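Marnley temple build reaches roof height as prayer hall columns go in

Mar 1, 2019

The columns are up! Anyone who has driven past the Pondville Road site in the last fortnight will have noticed that the new Marnley temple has suddenly started to look like a temple. All 49 columns of the main prayer hall are now standing, and the first of the roof beams were lifted into place this week in front of a good crowd of locals watching from the footpath across the road.

It has been a long wait for families who have been praying in borrowed halls and each other's lounge rooms for years. The ground was blessed back in November, in weather so wet that the priests stood on planks, and for a while after that there was very little to see except fences, mud and a great deal of drainage pipe. The block slopes more than it looks from the street, and the builders had to cut into the high side and build up the low side before a single footing could be poured.

That part is well and truly finished. The raised base of the building is complete on all four sides, with its wide front steps formed up and waiting for their stone facing. The building contractor, Fellent, told the February open meeting that the roof over the prayer hall should be closed in before the cold weather, and that the tower above the inner shrine will follow once the scaffolding can be moved across.

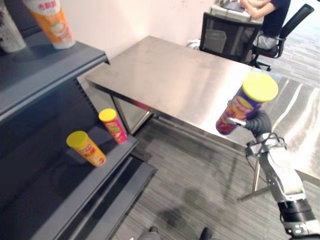

The tower is the piece everybody asks about. It will rise in seven tiers, each one stepping in from the one under it, and will be visible from the rail bridge and from most of the streets on the Pondville side. The carved panels for the lowest two tiers have already arrived and are stored under cover behind the site office. They are a soft honey colour, paler than the drawings suggested, and they are gorgeous. The remaining panels are being carved now and will come in three more shipments.

Council approved one change to the plans in the past month. The side entrance has been moved closer to the car park, with a gentle ramp in place of the short flight of steps shown in the original design. It means grandparents and parents with prams can come in under cover, and the shoe room will now be right beside that door. The change also freed up a bit of space along the eastern wall, where there will be a row of taps and benches for washing feet.

Inside, the prayer hall will hold 600 people seated on the floor. For the big festivals the folding doors along the northern side can be opened onto a paved courtyard, and together the two spaces will take 2000. Anyone who remembers last year's Diwali celebrations, with the queue going out the door of the old hall and halfway around the block, will know what a difference that is going to make.

The kitchen is coming along as well – the slab is down, the walls are framed and the exhaust ducts are going in. It has been planned to serve 500 meals in a sitting, with a separate preparation room for temple offerings and a servery that opens straight onto the dining area. The community meal will be free and open to everyone, temple member or not, every week from the opening month.

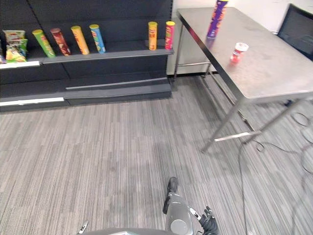
Neighbours have been wonderfully patient with the trucks. Deliveries of stone and steel are now kept between nine and three so that they miss the school run, and the temporary crossing outside the primary school will stay in place until the last of the heavy loads has come through. The street trees along the front boundary are all staying. Two large gums near the corner have been fenced off at the root line, and the front wall has been redrawn with a little curve in it to go around the bigger one.

Parking is the question that came up most often at the open meeting. The main car park will be at the rear, reached from Agbayani Lane, with a second gravelled area for festival days. The lane itself will be widened at the bend and given a proper footpath on the temple side. Residents of the lane should have received a letter with the drawings. Spare copies are at the Marnley library, at the front desk.

Work on the garden will be left until the scaffolding is gone, but the planting list is already settled and it is a lovely one: jasmine and hibiscus for the offerings, a neem tree in the courtyard, curry leaf by the kitchen door, and natives along the boundary to cope with the dry end of the block. A tulsi planter in carved stone will stand in front of the main steps.

The bells have been ordered too. The largest will hang just inside the main doors at a height that adults can reach comfortably, with a smaller one lower down for the children, who were consulted and were very firm about wanting their own.

There will be another chance to look around before the roof is closed. A site walk is planned for later this month, with hard hats supplied and sturdy closed shoes a must. Places are limited to small groups and names are being taken at the site office on Pondville Road, which is open on weekday mornings. The model of the finished temple is on display there as well, with the tower lit from inside, and it is worth the trip on its own.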